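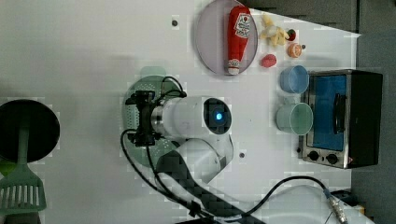
# Cellmont table cell: setup and upkeep

Notes for whoever looks after the arm at Skarnenthorpe. Maintained by Thắng Mạc, last revised Aug 14, 2021.

## Before switching on

- Check the cable loop over the gripper joint. It should have slack at full reach.
- Push the silver connector home by hand and leave its cable lying flat on the table.
- Wipe the table top. Ketchup bottle goes on the plate, toy fruit between the plate and the oven.
- The toaster oven is a prop - never plug it in.

## Settings

| Item | Value |
|---|---|
| Home height (mm) | 405 |
| Speed limit (mm/s) | 100 |
| Recorded runs, July | 1470 |
| Runs discarded | 149 |

Most of the discarded runs came from one fault. The gripper cable was tied too tightly and pulled on its plug whenever the wrist turned past home. Chukwu retied it with a longer loop and the dropouts stopped.

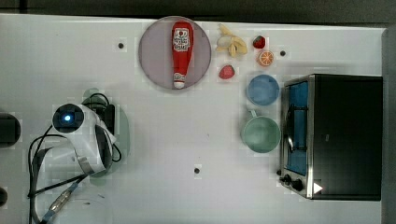 If they come back, stop the arm, power down at the wall and wait for the light to go out before touching the plug. Look for a bent pin first. Spare cables are in the drawer marked Nikard.

Don't move the oven to get at the cables. Its position is saved in `layout.yaml`, and the arm has to be taught again if it shifts.

## To do

- Replace the cable ties with soft straps
- Add the wrist limits to `layout.yaml`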